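Home | Threads | Carriers | Spectrum | Devices | About

Filed under: Wireless, Mergers & Roaming

Last updated: September

Reading the Tostach and Unora network-sharing filing so you can skip the appendices. Thread.

1/ This is a sharing agreement. Tostach keeps its licenses, Unora keeps its licenses, and the two pool radios at 1097 sites. Each company still runs its own core and its own billing.

2/ The term is 10 years. Either side can leave early with 2 years' written notice. Cost of removing equipment falls on whoever leaves.

3/ Low band is pooled everywhere on the site list. Mid band is pooled only outside the Tolentino metro area. Inside it, both carriers keep separate mid-band radios on separate backhaul.

4/ That carve-out matters if you live in Tolentino. You will not see your phone pick up the other carrier's mid band there, whatever the coverage map shades in.

5/ Backhaul: Tostach supplies fiber to the shared sites it already serves. The rest go to Zirnar under a wholesale contract that is redacted except for the service levels.

6/ Capacity is split 50/50 under load. When a sector is not congested, either carrier can use all of it. "Congested" is defined in Schedule C by resource block use over a 15-minute window.

7/ Derek Wragg asked whether prepaid brands get the same priority. Schedule C does not mention resellers. Priority classes are set in each carrier's core, so the agreement would not normally touch them.

8/ Handsets: no new SIM needed. Both network codes are broadcast from the shared radios. Older phones without VoLTE are excluded from the pooled low band and stay on the legacy layer until it closes.
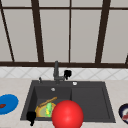

Double-basin sink, dark gray finish. Render.

9/ Correction to 5/: Nkrumah Ayaaba points out that Zirnar's service levels cover latency and uptime only. Jitter is in the redacted part. I had listed it in my notes as public.

10/ Roaming between the two carriers is a separate document and has not been filed. Emergency calls are already accepted on either network.

11/ Next I'll go through the site list by county and mark which towers lose a radio. Send corrections with a page number, please.

Carriers | Spectrum | Devices | Older threads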